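# Sorting Soft Things into Bins

By Dorottya Antal

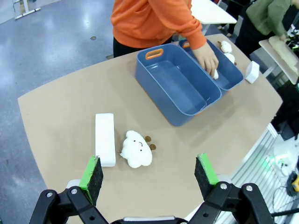
When a room has a lot of toys in it, they get mixed up. A plush animal ends up under a foam block, and you can't find either one. Sorting fixes this. To sort means to put things into groups, so that each thing in a group is like the others in some way.

First you pick a rule. You could sort by color, but if most of your toys are white, that won't help much. You could sort by size. You could also sort by what things are made of or what shape they are.

**Plush toys** have a cloth outside and a soft filling. The filling is usually made of thin fibers, all tangled together, with air in the spaces between them. When you squeeze the toy, air goes out. When you let go, the fibers spring back and air comes in again.

**Foam blocks** are different. Foam is full of tiny bubbles called cells. A foam block keeps its straight sides, so you can stand it on its end or lay it flat. It weighs very little for its size, because so much of it is air.

Blocks are easy to pack. Flat sides fit against flat sides. Plush toys have round parts that leave gaps, but they squash, so you can press them in a bit.

Plastic bins are good for both kinds. Many have walls that slant, wider at the top than at the bottom. Empty bins like that can fit inside each other. A hole near the rim makes a handle for your fingers.

Try it at home:

1. Put everything on a table.
2. Choose a rule and say it out loud.
3. Fill one bin at a time.
4. Look at what is left over. Does it need a new group?

If you have 3 bins, you can keep the last one for things that don't fit the rule.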